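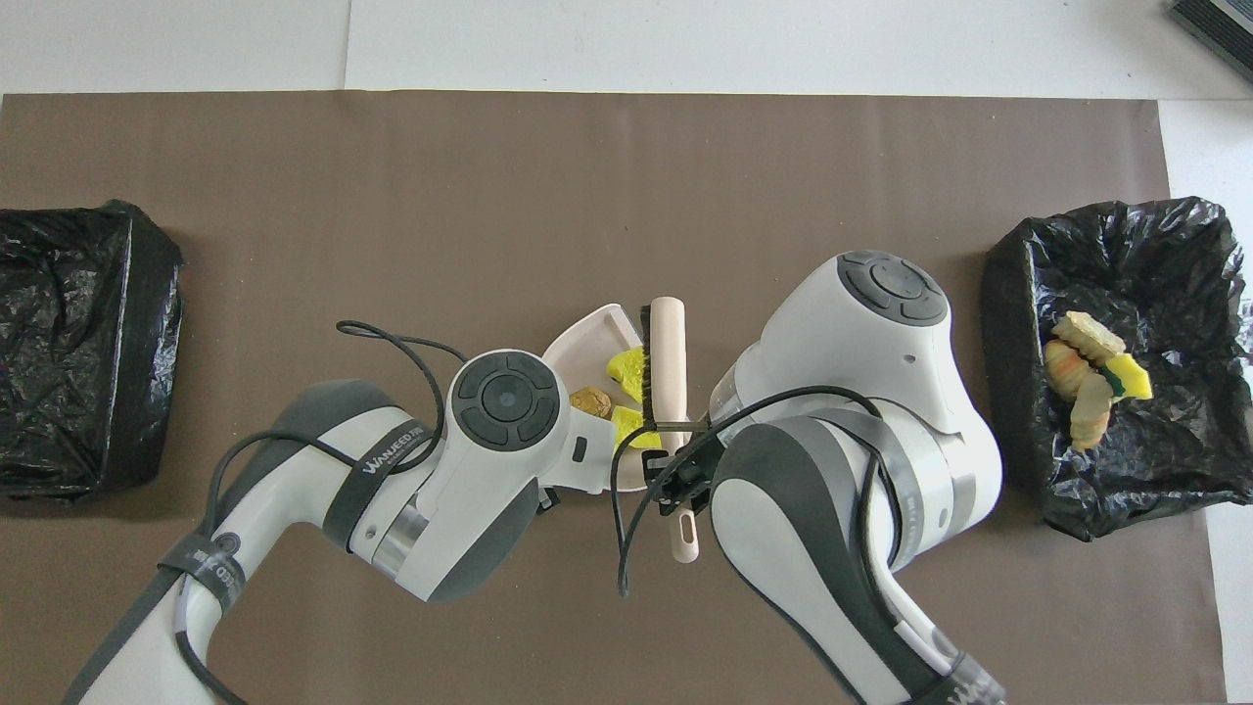

Sweeping week! I have been waiting for this one since November, when Peeters was still only a name on our task list and all we had was cup stacking.

The job sounds dull: get the scraps into the dustpan with the brush, tip them into a bin, repeat. But two arms have to agree with each other the whole way, and I love watching a model slowly pick that up from people doing it by hand. Our goal for the Peeters set is 3,000 examples. We got 41 good ones on the first day, which made me happier than it probably should have (the Musetti set started with far fewer).

My favorite part is resetting. Move the sponges, turn the potato around, swap what goes in which bin, and go again. If every start looks alike, the model learns the table and not the sweeping, and you find that out late. 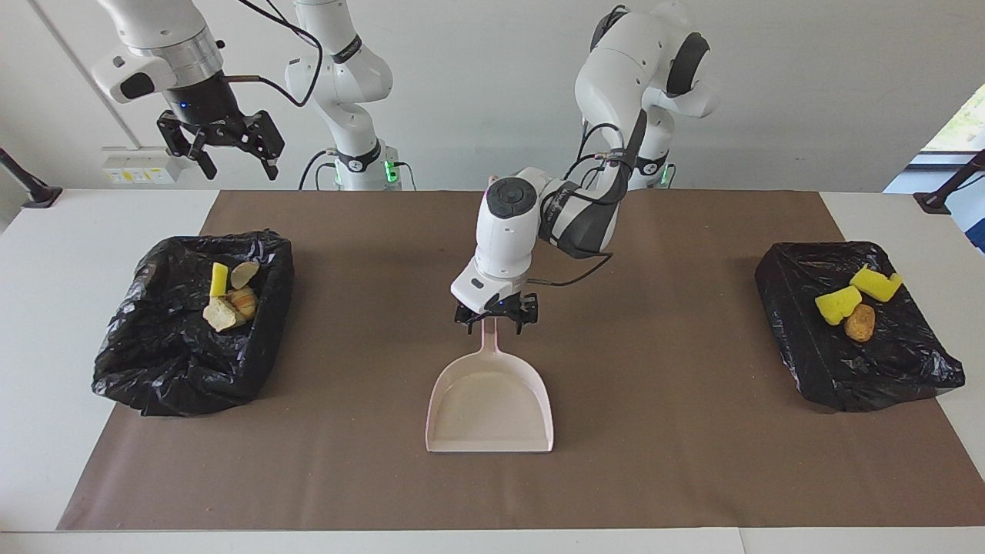

Over at Brovdale they asked whether we keep the fumbled sweeps or throw them out. We keep them if the person recovers and finishes. A missed scrap and a second try is great material! The ones that get abandoned go in a separate folder, and I still haven't decided what to do with it.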